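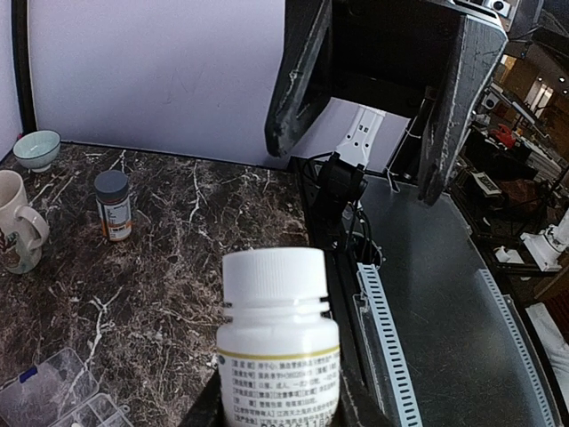 Small print on medicine labels is a choice somebody makes, and it is a bad one. My aunt, Waltraud Reisinger, is on four prescriptions from the pharmacy on Greenberg Street. She reads them with a magnifying glass at 11 at night, when the eye drops have blurred everything. Twice last winter she took the wrong tablet.

The pharmacy in Kestdale prints large labels for anyone who asks. You have to know to ask. Most people over seventy do not, and the ones who do are often too proud.
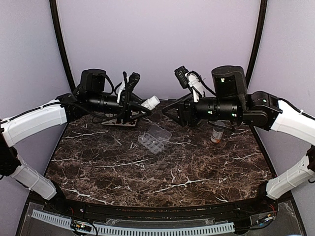

Dose, time and drug name should be the biggest words on any bottle. The store's name and logo can go at the bottom. It would also help if people stopped keeping their pills where they are hard to see. A dark brown top with white and tan veins running through it is a handsome thing, but a dropped tablet is easy to lose on a pattern like that. My aunt now sorts hers on a plain dinner plate.

The state could settle the label question with a minimum type size. I would start at 12 point for the dose. Pharmacies will say the bottles are too small. Then use bigger bottles, or a fold-out label. Both cost less than a night in the hospital.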